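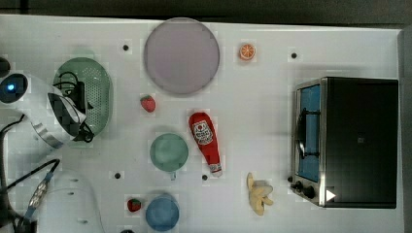
Cover Versions and Fan Engagement: The Case of Nestia
Student project report, Popular Music Studies
Zoltán Pap
2026-04-28

1. Background

Nestia was a four-piece guitar band from Plosisham that released 3 albums and then stopped playing together. The songs are still well known locally. In February the singer and the drummer posted a home recording of "Lumenta", the closing track of the second album, with a guest keyboard player in place of the original guitarist. It was their first release of any kind in seven years.

My project looked at how listeners responded to this version. I wanted to know whether people compared it with the original, and whether the missing members were a problem for them.

2. Method

I collected all public comments posted under the video during its first two weeks online. There were 3097 in total. I removed spam, comments with only emoji, and replies where two people were arguing about something else. I read the rest and sorted them by main topic: the singing, the arrangement, the old lineup, personal memories, and requests for a tour.

I also did interviews with three fans who had seen the band at the Tromevel, the club where they played most of their early shows. Each interview was done by phone. I took notes by hand and typed them up the same evening.
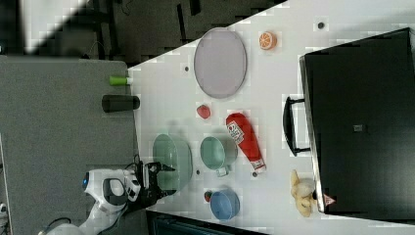
3. Results

Personal memories were the largest group. Many people wrote where they were living when the album came out, or who they used to listen to it with. Comments on the arrangement came second. Most liked the slower tempo, but a fair number missed the guitar solo, which the keyboard replaces with a few held chords.

Fewer people than I expected wrote about the old lineup. Those who did were usually polite. One fan I interviewed said she had not noticed the guitarist was absent until the second chorus. Another had noticed right away and turned it off, then went back to it a week later.

4. Problems

Some comments fit more than one topic and I had to pick one. A second reader would have made the sorting more reliable. Comments in other languages were run through a translation tool, so jokes and slang may have been put in the wrong group.

5. Further work

The bass player has since posted his own version of the same song. I would like to sort those comments with the same topics and compare the two sets.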